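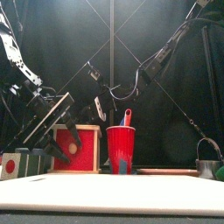 ## 4 Laying out the table set

This section covers placing the three main pieces of the Skalilik table set: the block, the box and the cup. It applies to a first set-up and to any later one where the table has been moved or the pieces have been put away. Unpacking is covered in section 3. Rules of play and scoring are in the separate booklet.

### 4.1 Names used in this section

| Name | How to recognise it |
|---|---|
| Block | Pale grey-white face with a large red circle in the centre. Dark green side with narrow vertical white stripes. |
| Box | Square, light wooden frame along the edges, red textured panels. Beige round near the lower centre of the front panel. |
| Cup | Red. |
| Tokens | Supplied in a cloth bag. Not needed until 4.5. |

"Left", "right", "front" and "back" are always given as seen from the player's seat. The front edge is the table edge nearest the player.

### 4.2 Before you start

1. Check that the table stands level and does not rock. Adjust the feet if it does.
2. Wipe the tabletop with a damp cloth and dry it fully.
3. Set the overhead lamp to neutral white, 4000 K. Warmer settings make the red pieces harder to tell apart at the far side of the table.
4. Let the pieces stand in the room for an hour if they have come from a cold store. The box panels fit best at 21 °C.

> **Caution:** Do not use solvent or spray polish on the tabletop. Residue lets the block creep when it is touched, and the markings will have to be checked again.

### 4.3 Placing the block

The block goes down first. The other two pieces are set from it.

1. Hold the block by its lower half with both hands.
2. Turn it so that the red circle faces the front edge.
3. Lower it on to the table at the far left, close to the left edge but with its whole base supported.
4. Check from the seat that the circle can be seen in full.
5. Press down lightly on the top. If the block rocks, lift it and look for grit underneath.

The striped green side should run back from the right-hand side of the pale face. If it runs the other way, the block has been turned round and must be set again from step 2.

> **Note:** The block is an assembly. A narrow gap between the pale face and the green part is normal, and may widen slightly in dry weather. A gap that changes when the block is handled is a fault -- see 4.7.

### 4.4 Placing the box

1. Pick the box up by the wooden frame. Keep fingers off the red panels.
2. Set it down to the right of the block with the beige round facing the front edge and low on the panel. If the round is in the upper half, the box is upside down.
3. Slide the box gently until its front panel faces the player squarely.
4. Measure from the front edge of the table to the front of the box frame. The standard distance is 248 mm, taken at both front corners.
5. Correct any difference between the two corners by turning the box. Do not push on one corner only, as this strains the frame joints.
6. Look again at the block. If it has been nudged, go back to 4.3.

> **Caution:** The panels are held by the frame and carry no load. Do not stack anything on the box, and do not lift it by a panel.

The surface of the panels varies a little from one box to the next. Panels from different boxes should not be mixed, even where the colour looks the same. Each set is matched at the workshop in Jandley before it is packed.

### 4.5 Placing the cup and tokens

1. Check that the cup is clean and dry inside.
2. Stand it to the right of the box, where the player can reach it without leaning across the box.
3. Leave enough space between cup and box for a hand to pass.
4. Put the tokens into the cup. Do not drop them in from a height.
5. Fold the cloth bag and return it to the carton.

The position of the cup is not measured. Players with a shorter reach may bring it nearer to the front edge, provided it stays to the right of the box. Move the cup only between rounds.

> **Note:** Replacement cups from Stevberg fit the carton and may be used with this set. Other cups can be used if they stand flat and are red. A cup in another colour changes the scoring, as set out in the booklet.

### 4.6 Checking the layout

Carry out the check seated, with the lamp on. A second person standing at the table will get a different view and should not make the check on the player's behalf.

1. The red circle on the block is fully visible.
2. The box is square to the player and the beige round is not covered.
3. Nothing touches the block, the box or the cup.
4. The player can reach all three pieces with either hand.

If item 4 cannot be met, move the seat first. Where this is not enough, bring all three pieces forward by the same amount and write the new distance on the record card. The 248 mm setting is needed only where scores are to be compared between tables.

### 4.7 Faults

| Fault | Likely cause | What to do |
|---|---|---|
| Block rocks | Grit under base, or table not level | Clean base; repeat 4.2 step 1 |
| Block parts move against each other | Fixing has worked loose | Take out of use; return for repair |
| Box will not sit square | Frame twisted by one-sided pushing | Leave on a flat surface overnight, then try again |
| Panel rattles | Room too dry, or panel from another box | Check the set label inside the carton |
| Cup tips when tokens are added | Tokens dropped from a height, or base not flat | Add tokens by hand; replace cup if needed |

Do not glue a loose panel. Glue in the frame groove prevents the panel from moving with the wood, and the frame is likely to split at a corner.

### 4.8 Cleaning and putting away

1. Empty the cup and count the tokens back into the bag against the list on the carton lid.
2. Wipe the pale face of the block with a dry cloth, working outwards from the circle.
3. Brush the red panels with a soft brush. Water leaves marks on the textured surface.
4. Wipe the wooden frame with a cloth that is barely damp -- never wet -- and dry it at once.
5. Pack the box first, then the block with its pale face towards the padding, then the cup.

Wash the cup by hand. Replace the padding when it no longer springs back.

Repairs and matched panels are handled by Li at the Jandley workshop. Quote the set label and the fault as worded in 4.7. Corrections to this section should be sent to Wanting Yan; the layout distances were last revised in June by Severyn Zakharchenko, and cards printed before then should be thrown away.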